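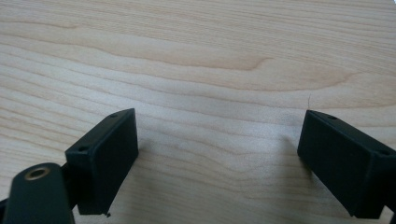 Wavy grain on a pale wood tabletop.

A tablecloth is a cloth spread over a table, mainly at meals. It is commonly said to protect the surface, dampen noise and make a plain table look dressed. The first of these claims is the one most often repeated and the least often tested.

Pale tabletops with a visible grain are the usual argument for covering. Sellers warn of rings, scratches and fading. The Rarovley household guide advises a cloth at every meal, but gives no source for the advice, and its March edition carried advertising from Binov, a maker of table linen. A thin woven cloth lets spilled liquid through quickly, and a damp cloth left lying may do more harm than the spill. 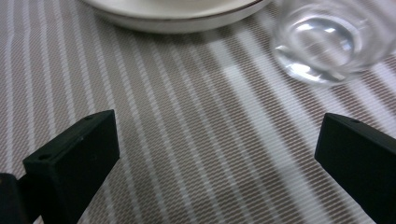
Striped weaves are popular for everyday use. They are said to hide crumbs and small stains, which may be true of the darker bands and is harder to believe of the white ones. Stripes also show at once when a cloth has been laid crooked. Garrido, a mill brand, rates its striped cloths for 100 washes; the conditions of the test were never published.

The bare table has its own supporters, who tend to overstate how little care it needs. Wiping with the grain is a standard instruction, though the benefit on a sealed top is doubtful. 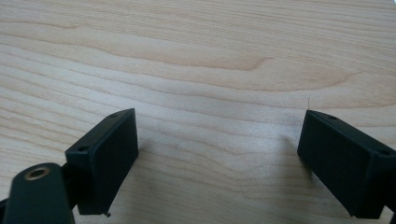 A reader of the Skesidside home pages objected that 10 years of daily meals on an uncovered table had left nothing a wipe could not remove, and that the cloths had cost more in laundry than a new finish would.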